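Workshop Tips: Trying Out Grippers at Home

Posted 2020-06-20 in Workshop and Bench

These notes come from comparing two sets of fingers and two controllers on one small arm. Most of it was done at ordinary tables, with things that were already in the house. The fingers were a solid pair from Kultell and a cut-out pair from Fondero. The controllers were an Albers box and an Ikalow box. Most of the tips apply to any make.

Before you start

Check the mounting screws with the power off. Fingers that have worked slightly loose will still close and still pick things up, but they will land in a different spot each time, and you will spend an evening blaming the camera.

Write down which fingers are fitted before each run. Put it at the top of the page and not in the margin.

Close the fingers fully and look along the gap. It should be the same width from base to tip. If it opens out towards the top, slacken both fingers, close them again and tighten a little on each side in turn.

Cleaning the fingers

Matt black plastic shows every bit of dust, and the inner faces collect the most. Brush them with a dry, soft paintbrush first, working from the base to the tip. A damp cloth used too early turns the dust into a paste that sits in the texture.

For grease, use warm water with a drop of washing-up liquid on a cotton bud. Take the fingers off the arm first. Do not use furniture polish anywhere near them. It leaves a film, and a jar that was easy to grip the day before will slide straight out.

Cut-out fingers need the edges of the openings cleaned as well. A pipe cleaner is the right size.

Choosing things to pick up

Start with low, round containers that have straight sides. They are forgiving if the arm comes in at a slight angle, and they do not topple. Leave tall cylinders until later – they go over at the first nudge, usually into something else.

Perforated metal lids are awkward for some cameras. The holes and the shine confuse depth readings, so try a run with the lid on and another with a disc of paper laid over it. If the second run is better, the camera is the problem and the fingers can stay as they are.
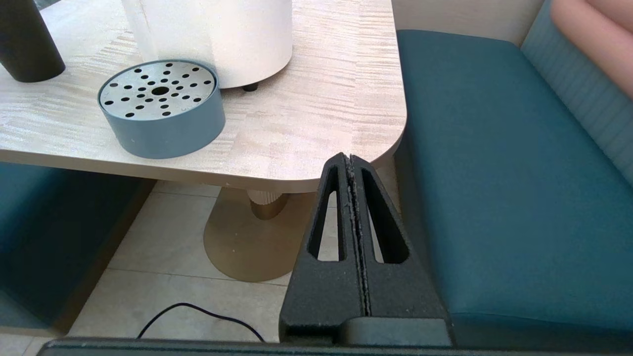

Pale tabletops are kind to black fingers, as the outline is easy to pick out. A dark table makes the tips hard to find, and a strip of light masking tape round each one cures that. Put the same amount on both sides or the grip will be uneven.

Rounded table corners need a wider margin than square ones. Set the edge of the working area well inside the curve. With padded seating close by, set a limit on that side too, and test it at the slowest speed.

Comparing two sets fairly

Change one thing at a time. For each pair of fingers I did 106 picks on the Albers controller with the same objects in the same order. The Fondero pair dropped 5 and the Kultell pair dropped 5, so on drops alone there was nothing between them. The difference was in how they held. The cut-out pair gave a little on round objects and settled against them. The solid pair was better on boxes and flat packets.

The Ikalow controller got 136 picks with the Fondero fingers only. It was smoother when closing and slower to let go. I would use it for anything breakable.

Mark where each object stands with a small pencil cross on paper, and tape the paper down. Pencil straight on a pale table is a nuisance to remove.

Cables

Run cables behind the arm where you can, and keep them clear of table legs and bases. Leave enough slack for the full reach, then check it by moving the arm by hand to its furthest point with the power off. A loop that looks generous at rest may pull tight at full stretch.

Black cable on a light floor is easy enough to see by day and easy to miss in the evening. Tape it down if people will be walking through.

Putting away

Leave the fingers slightly open. Fingers with soft pads can take a set if they are stored closed, and the first few picks next time will be poor. Keep spare screws in a labelled jar, one jar for each make – the Kultell and Fondero screws look alike but the threads are different.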